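Stripes, Checks and Plaids

Look at the clothes in your closet and you will probably find a shirt with stripes or squares on it. These are some of the oldest patterns people have made. They are also some of the easiest to understand, once you know how cloth is put together.

What is a pattern?

A pattern is something that repeats. If you draw one red line on a page, you have a line. If you draw red, blue, red, blue all the way across, you have a pattern. Somebody else could look at it and tell you what color comes next.

The part that repeats is called the repeat. In the red and blue pattern, the repeat is two lines long. Some repeats are tiny. Others are bigger than your hand, and on curtains or wallpaper a repeat can be as long as your arm.
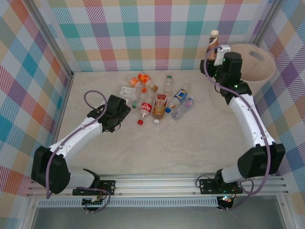
How cloth is woven

Woven cloth is made from two sets of threads. The first set is stretched tight on a machine called a loom. These threads run the long way and are called the warp. The second set goes across, over and under the warp threads. These are called the weft.

You can try this with paper. Cut a sheet into strips, but stop before you reach the edge so that the strips stay joined. Then push other strips through, over one and under the next. When you start a new row, do the opposite of what you did in the last row. If you forget, the strips will slide apart.

A loom does the same thing with hundreds of threads. In the town of Idoter there is an old mill called Herwood, built beside the Omia River in 1815. The river turned a water wheel, and the wheel drove the machines. One of the looms is still kept there. It holds 538 warp threads, and every one of them had to be put in place by hand before any weaving could begin.

How to make a stripe

Stripes are the simplest pattern to weave. The weaver puts different colors in the warp and uses just one color for the weft. The warp colors show up as lines running down the cloth. If the weaver changes the weft colors and leaves the warp plain, the lines run across.

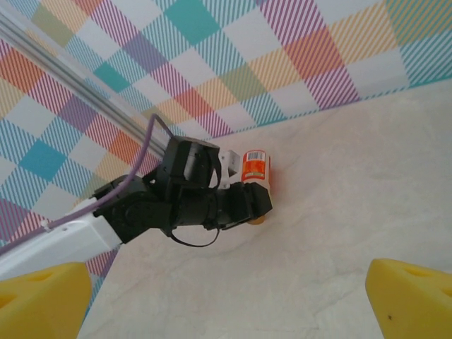
Stripes do not have to be the same width, and a mix of thick and thin ones gives a pattern its own look. That makes stripes useful for more than clothes. A barcode is a set of dark stripes and light gaps, and the widths stand for numbers that a scanner can read. You can find one on most things in a store, like the one on the white label band near the top of the orange container. Stripes on a flag work in a different way. People know the flag by its colors and by the order they come in.

How to make a check

Now put stripes in the warp and stripes in the weft. Where they cross, you get squares. This is called a check.

Gingham is a check that uses white and one other color. If you look closely at blue gingham, you will see three kinds of squares. Some are white, where white crosses white. Some are dark blue, where blue crosses blue. The rest look light blue, but there is no light blue thread in the cloth. Blue and white threads cross there, and your eyes mix them together.

From checks to plaid

A plaid has more colors than a simple check, and its stripes come in different widths. The Van Dijk workshop, across the river from the mill, weaves a blanket with 5 colors of thread. Count the shades in the finished blanket and you will find many more than that, for the same reason that gingham has three kinds of squares.

Tartan is a kind of plaid that comes from Scotland. Many tartans are linked to a family or a place. To write one down, weavers list the colors in order and give the number of threads in each stripe. This list is called a thread count. Another weaver can follow it and make the same cloth.

Plaid does not have to be woven at all. It can be printed on paper, plastic or cloth. A printed plaid can even be turned so that its lines run at a slant.
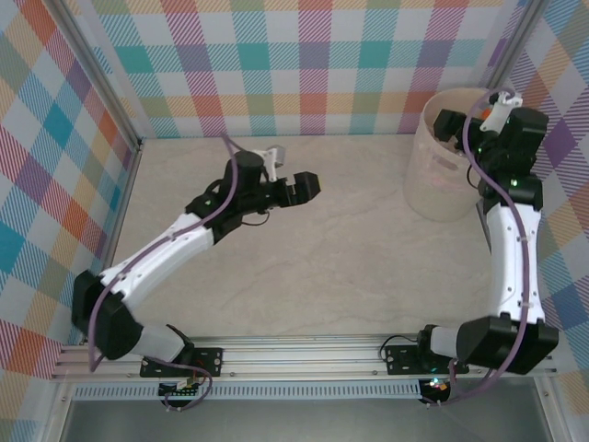

Plaid wallpaper with diagonal stripes in teal, orange, purple, pink and other colors on white.

Make your own plaid

You will need white paper, a ruler and crayons or markers in a few colors.

1. Choose an order for your colors, such as green, green, yellow, red.
2. Draw stripes down the page in that order. Leave a little white space between some of them.
3. Start again from the first color each time you get to the end of your list.
4. Turn the paper sideways and draw the same stripes in the same order.
5. Look at the places where two colors cross. Write down any new colors you see.

Light crayons work better than dark ones for the second set of stripes.

Words to know

Loom: a machine for weaving cloth
Repeat: the part of a pattern that happens again and again
Warp: the threads that run the long way
Weft: the threads that go across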